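La part du couvercle

Le contrat tenait sur deux pages. Prirnia payait à l'épisode validé, pas à l'heure, et un épisode commençait quand les deux pinces entraient dans le champ et finissait quand elles en sortaient. Entre les deux, il fallait prendre quelque chose et le poser ailleurs. C'était tout ce qu'on demandait à ma sœur et à moi.

Les pinces étaient arrivées en septembre, calées dans de la mousse. On avait suivi la formation à l'écran, dans la cuisine, en mangeant des noix. Tenir l'outil par la poignée. Ne pas toucher les objets avec les doigts pendant l'enregistrement. Ne pas aller plus vite qu'on ne le ferait pour montrer un geste à un enfant. Le soir, on envoyait les fichiers sur Trurkex, la plateforme, et le lendemain matin on trouvait les verdicts dans une colonne : vert, orange, rouge.

Au début, on a fait la vaisselle. Puis les chaussettes, puis les couverts, puis les boîtes de médicaments de notre mère, vidées exprès. Fin octobre, la consigne est passée à « petits objets souples et bijoux, rangement et tri, surface domestique ». Ma sœur a dit que la surface domestique la plus grande de l'appartement était le lit de maman.

Maman dormait chez notre tante depuis l'opération. On a tendu le drap bleu, celui à fines côtes, et on a cherché dans les tiroirs. Elle gardait tout. Des bracelets de perles, des élastiques, des chouchous dont je me souvenais sur sa tête à elle et d'autres sur la mienne. Ma sœur a pris un couvercle de boîte rouge et l'a posé au milieu du lit.

« On trie quoi ? ai-je demandé.

– Le tissu à droite, le reste à gauche. »

J'ai noté la règle dans le carnet, car Trurkex réclamait une phrase par série. J'ai écrit : « tissu à droite, reste à gauche ». La plateforme l'a acceptée.

Chacune tenait une pince. Moi les chouchous, elle la montre et les bracelets. Il fallait se coordonner sans parler, parce que les voix faisaient passer le fichier en orange, et on se comprenait en regardant les doigts bleus de l'autre s'ouvrir ou attendre. On n'avait pas été aussi longtemps côte à côte sur ce lit depuis la varicelle.

Le chouchou rouge sombre était le plus difficile. Il était satiné et il glissait. Si je serrais au bord, il se retournait. Si je serrais au milieu, je prenais trop de tissu. J'ai trouvé qu'il fallait descendre les deux doigts de part et d'autre, attendre, puis refermer d'un seul mouvement.

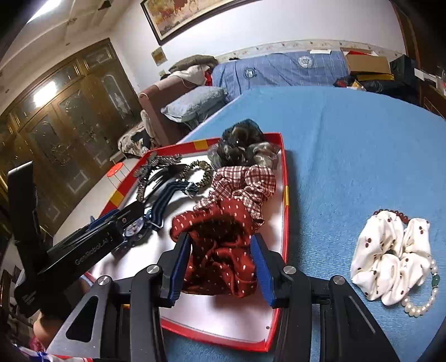 Le rouge entre mes doigts, la montre du côté de ma sœur.

À l'épisode 17, ma sœur a soulevé la montre par le bracelet et l'a gardée en l'air. Elle ne la posait pas. J'ai pensé que sa pince s'était bloquée, puis j'ai vu qu'elle regardait le cadran.

Elle est sortie du champ sans rien lâcher. J'ai retiré ma pince aussi et l'épisode s'est terminé.

« C'était à papa, celle-là, a-t-elle dit.

– Non. La sienne était en métal.

– Il en avait deux. »

Je ne savais pas qu'il en avait deux. Elle a reposé la montre dans le couvercle avec l'outil, proprement, au même endroit. Puis elle a demandé si on gardait le fichier. J'ai répondu qu'il serait rouge de toute façon, l'objet n'ayant pas été déposé. Elle a dit de l'envoyer quand même.

On a travaillé jusqu'à dix-neuf heures. À la fin, mes poignets tremblaient un peu et la plupart des gestes se ressemblaient. Je connaissais l'écart exact entre le chouchou à carreaux et le noir transparent, qui s'écrasait toujours contre le rebord. Ma sœur a changé les bracelets de place trois fois pour varier les positions de départ, comme le manuel le conseillait. On a rangé les pinces sur la commode et on a mangé du riz debout.

Le lendemain, la colonne était presque entièrement verte. L'épisode 17 aussi. À côté, dans la case des commentaires, le relecteur avait écrit : « Hésitation naturelle. Bon exemple de reprise. À refaire si possible. »

Ma sœur a lu la phrase plusieurs fois.

« Ils veulent que je refasse l'hésitation ?

– Ils paient pareil. »

Elle a essayé. Elle a soulevé la montre, elle a attendu, elle est sortie du champ. On a regardé le résultat sur le téléphone. On voyait qu'elle comptait dans sa tête. La série est revenue en orange : « pause artificielle ». Elle a haussé les épaules et on est reparties sur les élastiques noirs, qu'il fallait prendre en paquet sans les séparer.

En novembre, on avait 281 épisodes de bijoux et de tissu. Prirnia nous a écrit que la catégorie était complète et que la suivante serait « papier et enveloppes ». Le message était signé Mekura, qui était le nom du programme et non d'une personne. Une vidéo était jointe, pour remercier les équipes. Un robot à deux bras, dans une salle vide des ateliers Fedoruk, rangeait des objets dans un bac. Il y avait un chouchou vert. Les deux doigts sont descendus de part et d'autre, ils ont attendu, ils se sont refermés d'un seul mouvement.

J'ai dit que c'était mon geste. Ma sœur a répondu que des centaines de gens avaient pu trouver le même, et elle avait sans doute raison.

Ensuite le bras gauche a pris une montre par le bracelet. Il l'a soulevée et il l'a gardée en l'air, le cadran tourné vers la caméra, un temps un peu plus long que nécessaire. Puis il l'a posée.

On a remis la vidéo au début. La deuxième fois, j'ai regardé ma sœur à la place de l'écran. Elle avait la main droite à demi fermée sur la table.

Maman est rentrée la semaine suivante. On avait replié le drap bleu et remis chaque chose dans son tiroir, ou à peu près. Elle a tout de suite vu que le couvercle rouge n'était plus sur sa boîte, et elle a demandé qui avait fouillé. Ma sœur est allée le chercher. La montre était encore dedans.

« C'était à papa ? » a-t-elle demandé.

Maman a mis ses lunettes. Elle a retourné la montre, elle a passé le pouce sur la boucle.

« Celle-ci ? Je l'ai achetée au marché, a-t-elle dit. Il l'a portée un été. »

Elle l'a attachée à son poignet, au dernier trou, et elle est allée voir s'il restait du riz.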